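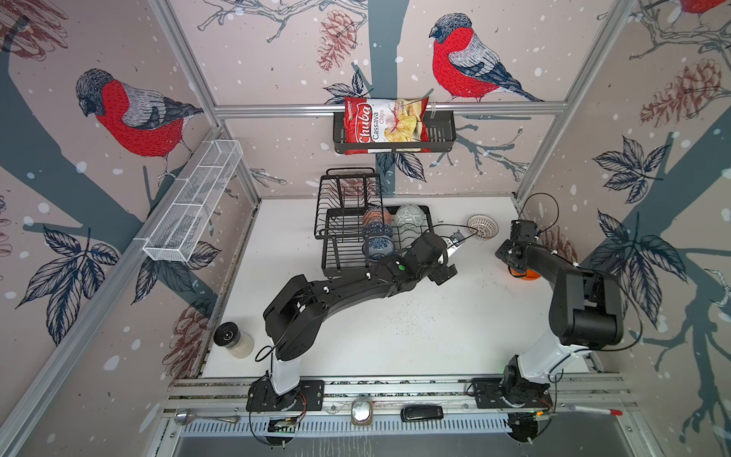
How long should a robot demonstration run at an open day?

Plan on 19 minutes per group, with 5 of those left over for questions. Longer sessions lose people at the back, and shorter ones don't leave time to reset the table between groups.

Setting up a two-arm kitchen demo for visitors

These notes come from the April open day at Skurneo, where we ran a tabletop station with two arms and ordinary kitchen items. The same steps work for a school visit or a customer tour.

1. Choose the items

Use things people know from home. Our table had a dish rack with three bowls in it, a sink strainer, a salt shaker with a grinder cap and a bag of cassava chips up in the wire basket at the back. Visitors understood the job before anyone explained it.

Pick bowls with different patterns. It is easier to say "the blue and white one" than "the second one from the left," and people can follow along.

2. Dress the walls

Bare panels look unfinished, and people behind them are distracting. We papered the three walls with a winter print of bullfinches on snowy branches. Hang the paper before the baskets go up. Test the cameras again afterward, even if they worked fine the day before.

3. Check the reach

Move each arm slowly to every item it will need. Do this with the program speed turned down. Watch the cables when an arm folds back, and tie up any slack that could catch on a basket or a bowl.

Keep the two work areas separate for the first part of the demo. Bring in the shared moves later, once the group has seen each arm work alone.

4. Mark the visitor line

Put tape on the floor 820 mm from the front edge of the table. One staff member stands at the line and one stays within reach of the stop button. Don't let the same person do both jobs.

5. Run the session

Start with a single pick, then stop and let people ask about it. Next, run the full dish rack routine without talking over it. If a grasp fails, say so and run it again.

Groups of 4 to 12 worked well. With more than that, split them and send half to the Quintela conveyor table first.

6. Reset

Return every item to its starting place and compare against a printed photo of the layout. Wipe the table top if it shows smudges. Home both arms before the next group comes in.

What to bring

Floor tape
Spare bowls
Cable ties
Printed layout photo
Cleaning cloth
Sign-in sheet

The booking form for the next visit is on the Skurneo events page. Schools should use the Gitier form instead.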